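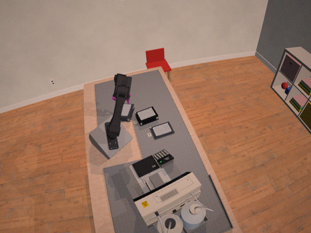
July, Mustgate kitchen, 6.40 a.m.

The first trial of the rice porridge was carried out this morning, following the revised method agreed with Kittipong Thongdee. 400 grams of broken jasmine rice were rinsed twice and set to simmer in chicken stock. The previous batch had caught on the base of the pot, and the heat was accordingly kept lower throughout. Cooking took 30 minutes longer than the written method allows. The method will be amended.

The porridge held its texture well until eight, after which it thickened and required a further ladle of stock. Mr Thongdee considers this normal and would prefer that the stock be kept warm beside the pot. I have asked that this be added to the morning sheet.

Seasoning remains unsettled. The fish sauce supplied by Wekico is saltier than the one used in the spring, and 2 tablespoons proved too much. Fried garlic, sliced ginger and spring onion were served separately - a better arrangement than stirring them in, as several guests at the early sitting do not take ginger.

A soft egg was offered with each bowl. About 100 were ordered from Tiwari for the week and the delivery was short. The matter has been raised with them by telephone.

Pork meatballs are to be tried tomorrow, with white pepper and coriander root. The mince should be taken out of the cold store before six.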